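Robotics > Public events > Tallmont Open Bench

Tallmont Open Bench

The Tallmont Open Bench is a yearly open day held each January at the Tallmont workshop, where small robotics teams run their machines in front of visitors for a full working day. It is best known for its laundry demonstrations, in which a pair of robot arms handles ordinary clothes on a table while people watch, ask questions and (quite often) bring a shirt of their own from home. The most recent edition drew 600 visitors, the largest turnout so far, and many of them stayed far longer at the folding station than they had planned to!

Background

The event was started by Dénes Fülöp and Wulan Setiawan, who had been letting friends into the workshop on Monday evenings to see arms being tuned. Those evenings were informal, with tea, folding chairs and a good deal of waiting while software restarted. Setiawan wanted to keep that feeling when the evenings grew into a public day, so there is still no stage and no host with a microphone. Visitors walk from bench to bench, and the people who built each machine stand next to it.

Early editions centered on sorting and stacking tasks. Cloth came in when Rafsan Marikar joined with a project called Orach, a two-arm system for handling garments. It quickly became the bench with the longest line.

Orach demonstration

Orach uses two arms facing one work surface, each with its own gripper. Clothes are a wonderful test for a machine like this. A box keeps its shape when it is picked up, but a shirt sags, twists and hides its own corners, and it never lands the same way twice. The arms have to find an edge, take hold of it without grabbing two layers, and then move together so the fabric spreads out instead of bunching up.

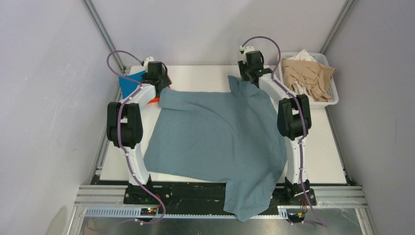 Sessions run from 11 in the morning, with short breaks for checking cables and wiping down the table. Marikar talks through the attempts as they happen, including the ones that go wrong, and his habit of guessing out loud where the next grasp will land has caught on with the crowd. Children in the front row call out "left corner!" or "sleeve!" and cheer when the gripper goes there. A dropped collar gets nearly as much applause as a clean fold.

The garments are deliberately everyday ones. Button shirts and knit tops are the usual picks, along with kitchen towels for younger audiences. Very thin or slippery fabrics have been tried with mixed results, and Marikar has said that a silk scarf lent by one visitor taught the team more in a single afternoon than weeks of cotton had. The scarf went home in one piece.

Between sessions, visitors may guide the arms by hand through a practice setup run by Brock Wong. Each turn lasts 3 minutes, which is just long enough to discover how hard it is to straighten a sleeve with two fingers per hand and no sense of touch - a humbling few minutes for anyone who thinks of folding as simple.

Other benches

The Gutgate bench, next to Orach, shows a single arm that packs groceries into paper bags and is loved for its careful way with eggs. Teguh Menon of Sembiring brings a cable-routing machine that threads wires through a pegboard. It moves slowly, and draws a small but devoted group of regulars, several of whom take notes. Menon also leads the repair corner, where worn gripper pads and cracked housings are laid out for people to pick up and look over.

Visiting

Entry is free, and the doors close when the last session ends. Seats at the folding station are first come, first served, with the front row kept for children and for visitors who use wheelchairs. Clothes brought for Orach should be clean and free of pins. The workshop gets warm by early afternoon - regulars suggest dressing in layers, and a few have been known to hand over the outer one for folding.

Filed under: Robot demonstrations, Open days, Cloth handling, Two-arm robots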